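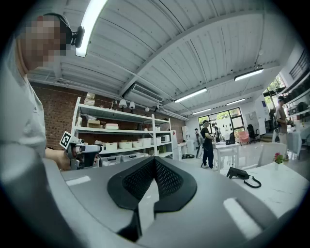 September, the pinch

Finally writing this down before it gets smoothed over in the shared log. The left gripper closed by itself again today. Third time by my tally, though the log says one, as the first two were filed as "operator squeeze." I was the operator. I did not squeeze.

What I know: take 33 was going fine, headband on, a gripper in each hand, markers tracking. Then the left fingers shut with my free thumb between them while I was clearing a cable. No blood. A red line across the nail and a lot of swearing. It let go after I pulled the plug, and I don't believe for a second that the release button did anything, whatever Dullix prints in their manual. I pressed it more than 6 times.

The Dullix people answered the email fast, I'll give them that. They say the force is limited to 70 percent out of the box and a finger can't be hurt at that setting. Fine. Who checked our setting? The Prostthorpe update went on in the spring and I have never seen a page that says what it left alone. They also suggested the coiled cable was "under tension." Everything here has a cable on it. If a tug on a cable can close the fingers, then that is the fault, and calling it tension doesn't make it mine.

Went through the recording after lunch. The close command isn't in it. There's a gap in the data of 131 milliseconds right before the fingers move, and then everything carries on as if it had been a normal grasp. Solís thinks dropped packets. Maybe. Dropped packets explain a missing command, they don't explain a hand that decides to shut.

I asked for both grippers to be pulled until somebody opens the left one up. Got told we would "monitor it." With what, my other thumb?

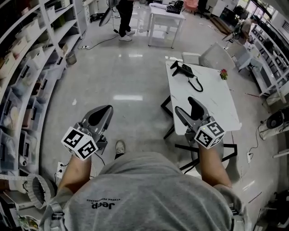

Hoi-yan Choi wrote under my log entry that she had the same thing on the right gripper last month and put it down to her own grip. She wants the plug within reach of whoever is recording, and no more takes alone. She also thinks I'm too hard on Dullix, and that a worn trigger spring would do all of this without any mystery.

Could be a spring. I'd like to see the spring. Thumb still throbbing at 6.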